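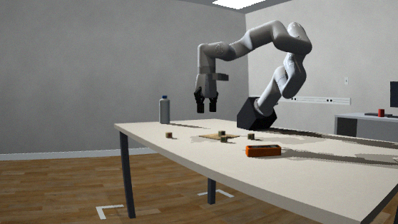 White robot arm over a long white tabletop (computer render)

Your questions about my beeswax candles

Are they pure beeswax?
Yes! I get the wax from Khrystyna Tkachuk, who keeps hives out at Handon, and I don't add paraffin, soy or scent. They smell faintly of honey anyway, which is all I want during evening prayers.

Are they blessed?
No, I leave that to your own priest or minister. Lots of people bring theirs to church for Candlemas in February, so if you'd like a box by then please order in early January (I do get swamped).

How long does one burn?
The slim ones are made for a short prayer time and the fat pillars go on for days if you trim the wick. Keep them out of draughts or they'll drip all over the place.

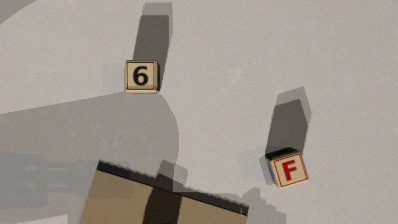
What sizes of box do you do?
Parishes usually go for 100 or 200 slim tapers. I can manage 500 for an Easter vigil, but give me a good long while, as my little kitchen only has two dipping pots! Paper drip guards are extra.

Mine have gone all white and dusty, are they off?
Not at all, that's bloom. Rub them with a soft cloth and they come up lovely.

Can I collect?
Of course, from the Plindard shop. Ask for Stefaniia Kravchuk at the counter and have your order name ready.

Page last changed September 30, 2020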